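Pondbridge open day, quick notes before I forget it all

Got there a bit after 10, parking already hopeless, ended up on the verge past the footy oval with everyone else. Walked back. Gold coin at the gate and a photocopied map that had the toilets in the wrong spot.

For anyone who hasn't been: Pondbridge is the old cannery site, now let out as studios and workshops, 53 tenants at the moment according to the board in the foyer. Once a year in June they open the lot. Kenna Lamont has been organising it for a while and she was doing laps in a hi-vis vest all morning, didn't stop once.

Started with Flameck, the glass people, as their first demo was filling up. Hot shop at the back. Stood behind the rope and still copped the heat. They did a tumbler and then a small bowl, the bowl went lopsided and the bloke doing it just kept going and made it a lopsided bowl. Good commentary. Seconds table out the front, cash only, and me with no cash. Annoying.

Then upstairs for Rajeshwari Gounder's dye studio. Smelt like wet wool and onions. She dyes with eucalypt leaf mostly, says the same tree gives a different colour depending on the rain that year. Skeins at $53, so I looked and didnt buy. Regret that a little now.
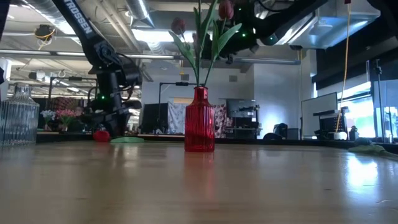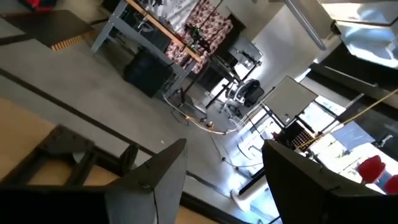

Lunch. The queue for the dosa van (Krishnan, run by Kamala Shetty and her cousin) went right round the loading dock. Waited ages. Worth it, the potato one especially, and the tomato chutney had a proper kick. Coffee cart ran out of oat milk before 1, so plan for that if you're fussy.

Sowmya Iyengar's talk on the history of the building was in the boiler room, not enough chairs. Best bit of the day for me. 700 people on the books at the peak, mostly women, mostly peaches and pears. She's got the old pay ledgers and let us turn the pages. One woman in the audience found her nan's name, and everything stopped for a while.

Missed the bookbinding, it was booked out. Also missed Birutė Zariņš on letterpress becuase I had the time wrong, though I got a card from the rack on the way past.

Grumbles: signage upstairs, stairs only to level 2 unless you find someone with the lift key, and the raffle was drawn early so half of us weren't there.

Left at 3ish with a jar of quince paste and sore feet. Next year bring cash, go to the glass first, eat before noon. If you want the bookbinding put your name down when the list opens, Kenna reckons it goes in a morning.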